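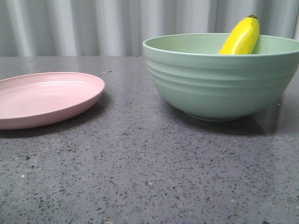
Banana in the green bowl, pink plate next to it.

2024-05-02

Nakadness vinegar, second run. Writing this up fast before the kitchen has to be handed over.

Where things stand: five jars on the shelf, A through E. All same fruit, same sugar, same water. Only the starter and the cover differ. A and B got mother from the old Han crock, C and D got the bottled starter from Villard, E got nothing, just left to whatever lives in here. Cloth on A, C, E. Paper filter on B and D.

A - good film, even, pale. Smells like vinegar first and fruit second. Moving along.
B - film is patchy. One side thick, the other side hardly there. Shelf not level? Put the spirit level on it, bubble is a hair off toward the wall. Shimmed with folded card. Should have done that on day one.
C - sour but thin. No film to speak of. A few threads hanging down in the liquid, left them.
D - same as C but slower. Nail polish smell when the filter comes off, clears after a minute. Not worried yet. If its still there at next check, give it more air.
E - surprise. Fizzing harder than any of them, pulp all pushed up in a cap. Stirred it down, foam came up over the lip, towels. Next time leave more headspace!! Wrote the same thing in the first-run notes, so.

Starting weights again so they are all in one place, since I keep hunting for them: total mash into the big pot was 2,126 g, peeled. Sugar on top of that, 159 g, all in at once. Last run we split the sugar into 2 additions and I could not tell any difference except that the second one got forgotten for a day. One addition from now on.

Question from last week, does ripeness matter as much as we think. Still no clean answer. First run used really brown fruit and went off like a rocket, but it was also a warm week and the mash was looser, so three things changed together. No use to anyone. For run three I want same day, same pot, same water, split only by ripeness. Yellow, freckled, black. Hold the yellow ones back in the cold room if they get ahead of us, though the skins go ugly in there and then people think the fruit is bad. Label the tray so it doesn't get thrown out again.

Ekov meter: still drifting. Calibrated this morning, checked it an hour later against the fresh buffer and it had wandered. Rinsed, blotted (not wiped), let it sit in storage liquid, tried again, better but not right. Probe is old. Took readings on all five jars anyway and then crossed them out, I don't trust them enough to leave on the page. Used strips for now. Strips say A is the most sour, C next, then B and D too close to call, E well behind. Agrees with tasting so fine.

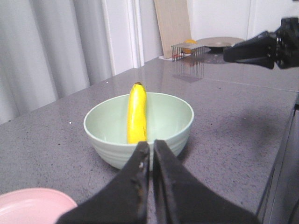
Straining. The nylon bag is too slow, it clogs with pulp in no time and then you stand there squeezing, and squeezing makes it cloudy. Tried the coarse sieve first and then the bag, much better. Coarse, rest it, pour off the top, only then the bag. Lost less too, though I did not weigh the leftovers, should have. The solids went in the compost bucket before I thought of it.

Cloudiness in general: first run never cleared. Sat in the cold for ages and still looked like dishwater. Tasted very good, so do we care? For salad dressing, no. For the bottles that go on the shop shelf, people will think it is spoiled. Options as I see them:
- longer rest, then rack off the top, accept the loss
- strain the fruit out earlier, before the sour stage, so there's less pulp in there breaking down
- put a line on the label and call it a day

Leaning to the second. Jar C could be the test as it has the least film to disturb. Strain C next check, leave D as the comparison.

Tasting, room temp, off a spoon, water between:
A - round, bit of honey, sharp at the end. Best of them.
B - like A with the volume down.
C - clean, one note. Would be fine for pickles.
D - something solventy, then ok.
E - sweet, bready, beer like. Not vinegar. Interesting though, would drink a small glass of it. Don't let it get lost in the shuffle, maybe it wants its own notebook page.

The peel idea. Somebody left a note on the board asking if peels could go in with the flesh. Did a little side jar of it, not lettered, on the low shelf. Peels washed well, chopped, same sugar as the rest by weight. It's bitter, and it went dark almost right away. The bitterness might mellow. I'd keep it till July and taste again before deciding anything. If we do go with peels we need unsprayed fruit, and that costs more and comes in when it feels like it.

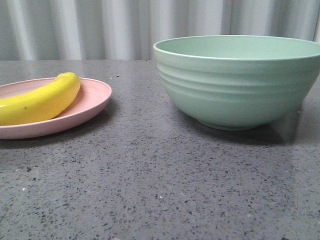 Jars. Down to the last of the wide mouth ones from Villard and the new carton came with a narrower neck. Can't get a hand in, can barely get the long spoon in. Narrow neck also means less surface for the film, so we can't mix the two kinds in one run and compare them. Either send back the carton or save the narrow ones for finished vinegar. I vote save them, returns take forever. Ask for the wide ones by item number on the next order, not by "large".

Fruit flies. Starting already. Two on the paper of B, none inside that I can see. Cloth has to be the tight weave and the rubber band has to sit below the lip, on E it had ridden up and was holding nothing. Doubled the band. Trap by the sink needs refilling, use the Han vinegar for it, they like that one best. Says something.

Temperature. Shelf thermometer moved since last time, it was hanging by the window and I don't beleive any of the numbers from there. It's now clipped to the jar shelf at the back. Start the temperature log over from today, ignore the older column.

Cleaning: pot had a scorched ring from the sugar syrup batch, soaked with baking soda, mostly came off. Please don't put the sieve in the machine, the rim is coming loose.

To do
- new probe for the Ekov, or borrow one till it comes
- strain C, not D
- check shim under shelf, card may squash
- order wide jars
- weigh solids next time before they go in the bucket
- write ripeness plan on one page and stick it on the door
- more cloth, tight weave, cut bigger squares
- E: stir down daily till the cap drops, weekend too, whoever is in
- taste D again for the solvent thing

Loose thought, not for this run. The Han mother keeps winning and we have exactly one crock of it. Should split it and keep the other half somewhere else, diferent shelf at least, better a different building. Feed both on the same day. If the crock gets knocked over we are back to buying starter and starting from C and D quality.

Also A might be ready to bottle sooner than planned. Check film first, if it has sunk leave it be and start taking tastes every other day.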